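Borero bracing fault

The Borero bracing fault was a problem in the control software of the Borero, a two-armed bathroom cleaning robot made by Vodell and learned, for the most part, from recordings of people doing the same chores by hand. A robot with the fault would lean its free hand on the wall while the other hand wiped, and would go on pushing harder and harder until a joint in the arm overheated or something gave way. The fault first came to wider notice on 29 Jan 2020, when a robot on trial in a guest bathroom cracked a wall tile, and it is still brought up quite often when people talk about what a machine picks up from its teachers along with the job itself.

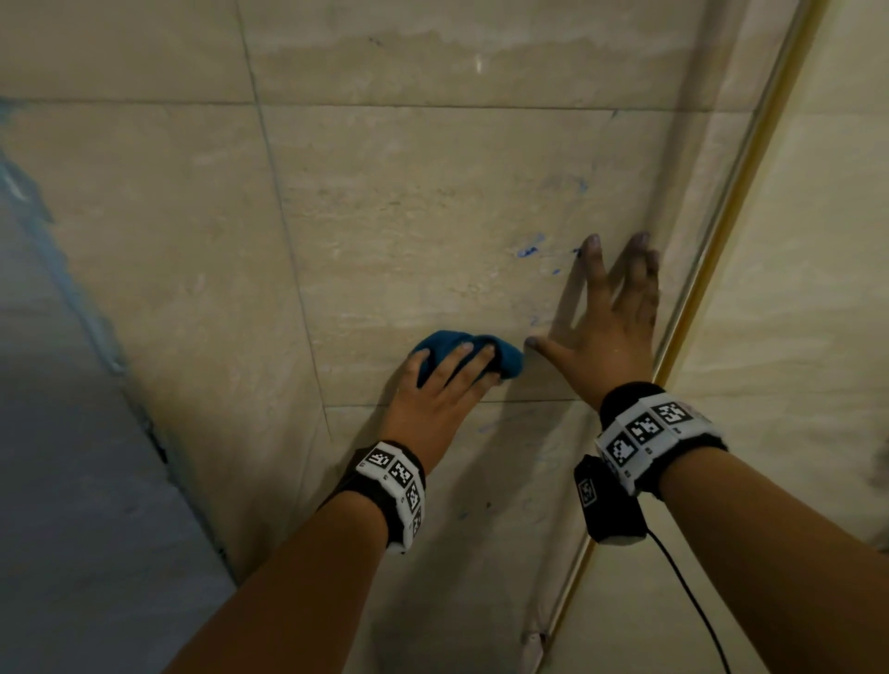
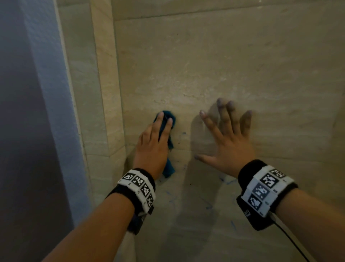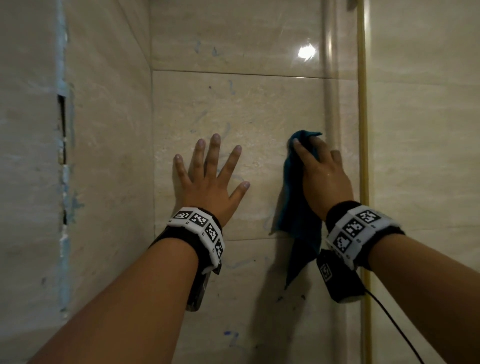
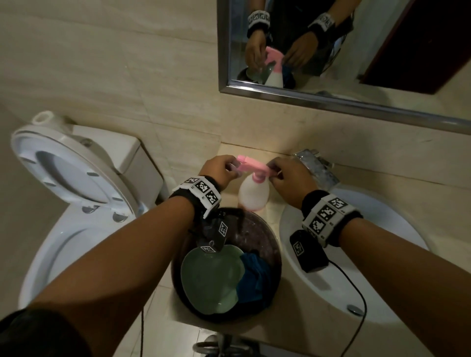 Hand-cleaning work with marker wristbands. In the first three pictures one hand wipes with a cloth while the other lies flat on the wall; in the last, both hands are on a spray bottle.

Background

The Borero was taught by demonstration. A person put on a band at each wrist, printed with square black-and-white markers, and cleaned a bathroom in the ordinary way while cameras followed the markers and worked out where the hands were. The first collection held 511 sessions and covered walls, basins, counters and the handling of spray bottles and cloths. Kazue Higuchi, who ran the sessions, asked the demonstrators to work as they would at home, and they did — which meant that nearly everyone, when scrubbing at a stubborn mark, spread the other hand on the wall to steady themselves.

For a person this is a sensible habit. It takes some weight off the feet and lets the wiping arm press more firmly. The Borero stood on a heavy wheeled base and had no need of it, but the habit was there in the recordings, and so the robot learned it too. The early testers were rather fond of it, and a few of them said it made the machine look as though it was thinking.

Cause

The wristbands recorded position very well, but they told the software nothing at all about force. When a demonstrator rested a palm on a wall, the recording showed a hand that stayed still, and how gently or firmly it was resting was anyone's guess. The robot was therefore given a target place for its free hand and left to reach it as best it could.

Trouble came when that target lay a little way behind the real surface of the wall. This could happen when the markers were turned away from the cameras, or when a band had slipped along the wrist during a session. The arm would meet the tile, find that it hadn't arrived yet, and add more effort. A limit was meant to step in at this point, but it was written for the hand holding the cloth. The free hand was treated as idle, and an idle hand was not checked.

Discovery

The cracked tile was put down at first to a poor bit of tiling. Zuzana Tóth, a service technician at Nørgaard, which was hosting the trial, was not quite satisfied with this and went back through the motor logs in the evenings. She found that the left shoulder had been running warm for 43 minutes before the crack, during a long spell of wiping with the right arm, and she found the same pattern, more faintly, on 11 other robots.

Her notes went to Villads Bach at Vodell, who repeated the fault on a test wall within a day or so. He also found that swapping the cloth to the other hand simply moved the trouble to the other shoulder, and that spraying, which kept both hands busy, never set it off.

Correction

An update checked the pushing force of both arms at all times, whatever each was supposed to be doing, and stopped the robot if either one went over the limit. A second update, which came in August, left the resting hand out of wall cleaning altogether. Vodell also inspected shoulder joints free of charge, and replaced those that showed heat damage.

The recordings themselves were kept. Afshin Mousavi, who looked after them, argued that the demonstrators had done nothing wrong and that it would be a pity to throw away so much good wiping for the sake of the other hand. Each session was instead labeled to show which hand was doing the work and which was only keeping its owner steady, a slow job that was done by eye. Later sessions added a pressure pad behind the practice wall.

Reception

Opinions on the fault have differed. Þröstur Lauritsen, in a long and good-natured piece for Stoden, a trade newsletter with 2000 readers, held that the learning method had been blamed for what was really a missing safety check, and that any arm near a wall ought to have a force limit from its very first day. Tóth replied in the next issue that both things could be true, and added that the warm shoulder had been sitting in the logs the whole time, in a column that the daily report left out. The column was added to the report with the second update.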